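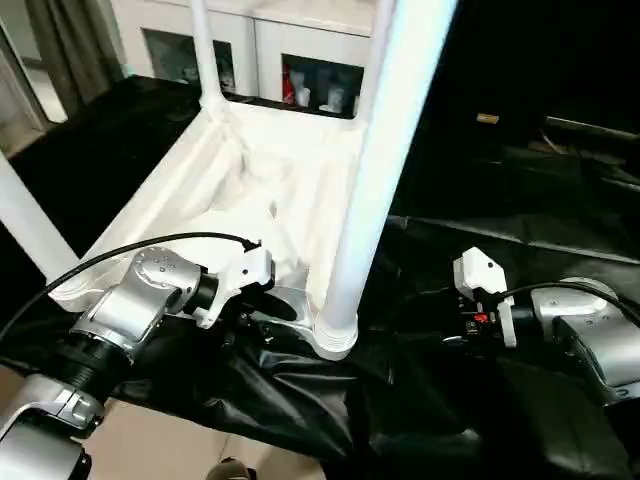
Polypropylene chalks when it is left in the sun. The surface loses its gloss first, then a fine white powder starts to come off on a damp cloth, and at that stage the material underneath is usually still sound. I have been keeping notes on this since last year, mostly on garden furniture, because it is cheap and everyone has some. The underside is the part worth looking at before anything else. With a white chair turned over on a table, seat down and legs in the air, you can get at the collar where the leg joins the seat, and on a chair with ribbed collars the ribs are where I look for cracks. A black cloth under a white part helps, as powder and flakes show up on it straight away.

The mechanism is well documented, so I will keep it short. Ultraviolet light breaks the polymer chains near the surface. Oxygen gets into the broken ends and the reaction carries on by itself for a while. The damaged layer shrinks slightly and cracks, which exposes fresh material, and the process moves inwards. Manufacturers slow it down with stabilisers, usually hindered amines, sometimes with a pigment that blocks the light. Titanium dioxide does this fairly well in the rutile form and poorly in the anatase form. You cannot tell which one you have by looking.

Stabilisers get used up. They also migrate, and hot water with strong detergent speeds up the loss at the surface. I had assumed for years that a good scrub every spring was doing my furniture a favour. I now use cool water, a drop of washing-up liquid and a soft cloth.

The test patch

In June I put out a set of strips on the south wall. They were cut from the lid of a storage box bought from Prakden, 15 strips in all, each 183 mm long. Five went up bare, five were wiped with the Guérin trim restorer, and five were given two coats of Grakeck clear. Ibsa Endale lent me his bending jig, which is a block with a curved face and a clamp. You bend the strip round it and look for cracks on the outer side with a hand lens.

It is too early for figures on cracking. What I can report is the following.

The Guérin product is mostly silicone oil by the feel of it. Gloss came back at once and had gone again after the second spell of rain. It also picks up dust. I would not put it on anything you sit on.

The Grakeck clear went on evenly but did not bond. Polypropylene has a very low surface energy and most coatings will not stick to it without a primer or a flame treatment. After 48 hours I could lift the edge of the film with a thumbnail on all five strips. The tin says "suitable for plastics", and I suppose it is suitable for some.

The bare strips look the same as they did when they went up.

Éabha Dolan asked in the comments last time whether sanding the chalk off does any good. It depends what you want. Wet sanding with a fine paper removes the degraded layer and the part will look better. It also takes away some thickness and leaves scratches, and a scratch across a stressed area is a place for a crack to start. I would sand a table top. I would not sand a leg, a hinge or a clip.

On repairs

Solvent glue does nothing on this material. Superglue holds if you use the two-part sort with the primer pen, though the joint is brittle and I would trust it only for trim. Hot welding works properly provided the filler rod is the same plastic. Look for the mark moulded into the part, a triangle with a 5 in it, or the letters PP. Mervyn Greenwood welds his at a lower temperature than I do and gets neater beads. I set the gun to 300 and he thinks this is excessive. The rod I use comes from Tirnari in a mixed bag, and two of the rods in my last bag were polyethylene, so check each one before you start.

Old plastic does not weld like new plastic. The oxidised skin has to come off first, back to clean material on both sides of the crack, or the bead will peel away with the skin attached. I scrape with the edge of a blade held upright. If the scrapings come away as crumbs, keep going. If they come away as a curl, stop.

Light meter

I bought a cheap UV meter to log the wall. It reads low compared with Niamh Mac Giolla's, by a constant amount as far as we can tell, so I am applying a correction and will publish both columns. The strips come down for the first bend test after 550 hours of logged sun.

Posted July 13, 2021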